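The bell of Sellham is said to ring under the lake on winter nights. Parish rolls first mention the chapel in 1448, and the valley was flooded in 1651, when the dam at Trunder gave way. The two dates are secure – the drowning of the bell is not.

Four versions of the tale survive. The oldest has the bell cut loose by monks and sunk on purpose, to keep it from soldiers camped at Tamden. Later tellings drop the soldiers and add a ghostly ringer.
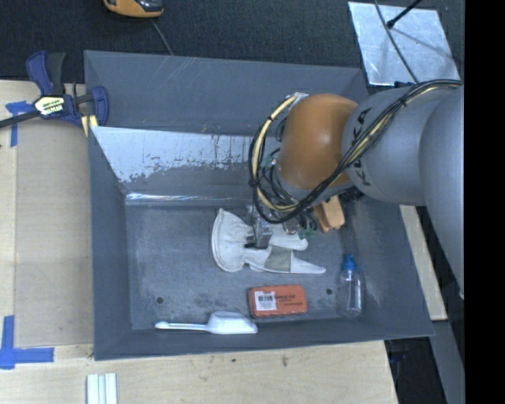 Divers have searched the north shore, where the water is around 8 meters deep, and mapped a line of footings. No bronze was found. The footings match the chapel's recorded width, but a barn of the same period would leave similar marks. A second survey is planned for December.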